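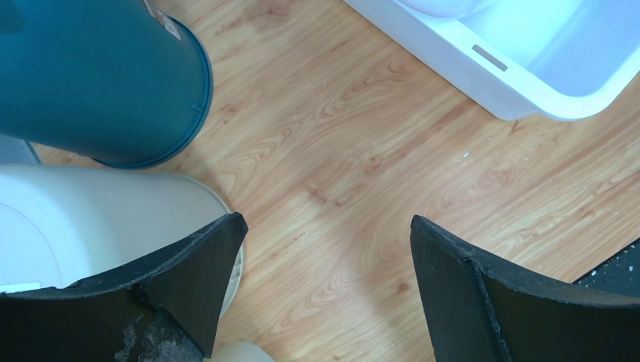 Skulness Islands Biodiversity Programme

Category: Island conservation | Overseas territories | Seabirds

12 shares | 3 comments

The Skulness Islands Biodiversity Programme is a conservation scheme covering the Skulness group, a chain of low islands administered as an overseas territory. It deals mainly with seabird colonies, coastal heath and the control of introduced animals. The programme is run from an office in Grulham, the only town in the group, and is overseen by the territory's environment department.

Background

The islands were used for sheep grazing and whaling supply before they had a permanent population. Rats came ashore from ships and had spread to all of the larger islands by the time the first naturalists visited. Cats were brought in to control them and did further damage to burrowing petrels. Grazing stripped much of the tussock grass from the northern slopes, and the exposed peat began to wash into the bays.

Early protection was limited to a ban on egg collecting, which was poorly enforced. A survey led by the botanist Cyril Tunstall recorded 84 native plant species, several of them found nowhere else, and recommended that stock be taken off the outer islands. The recommendation was adopted in part. Sheep were removed from Janer but stayed on the main island, where they still graze under licence.

Organization

The programme has a coordinator, a field team and a small plant nursery. Nataša Ivanov was the first coordinator and drew up the zoning system still in use. She was followed by Ekkachai Yensuk, who had earlier worked on reef monitoring in the tropics and moved more of the budget into marine work.

Funding comes from a landing fee paid by cruise passengers, a yearly grant from the territorial government, and project money from outside donors. The landing fee makes up 40 per cent of income in a normal year. Because project money usually runs for a short term, the field team changes in size from one season to the next.

Main areas of work

Rat removal – Bait was laid by hand across Janer over two winters. The island was declared clear after monitoring found no further sign of rats, and prions have since been recorded nesting in the old stone walls. A similar operation on Dagdag was put off when the supply ship was withdrawn from service.

Heath and tussock – The Grulham nursery raises tussock grass and native cress from local seed. Planting takes place in May, ahead of the winter rain. Survival is good on sheltered ground and poor on the western side of the main island, where salt spray and wind burn the young plants.

Marine zones – Fishing is closed within 24 nautical miles of Dagdag. Local boats may apply to set pots inside the line for lobster, subject to a quota. The closure was opposed by some fishing families at first, and the present boundary is narrower than the one in the draft plan.

Biosecurity – Cargo is checked at the Grulham wharf before it is moved to the outer islands. Visitors must clean boots and bags, and fresh soil may not be landed.

Criticism

Maureen Pickering, a former member of the island council, argued that the zoning rules were written with too little local input and that the licence system favoured larger boats. A review by the ecologist Mylene Belmonte supported the rat removal work but found that plant records had not been kept in a consistent format, making it hard to compare one decade with another. The review also noted that climate change was barely mentioned in the management plan, although low-lying nesting beaches on Dagdag were already being flooded at spring tides.

A revised plan was published on 28/09/2022. It adds a chapter on sea level and sets a target of bringing 90 hectares of eroded peat under plant cover.

Related articles

Janer (island)
Dagdag Marine Reserve
Grulham
Introduced mammals on seabird islands
Tussock grassland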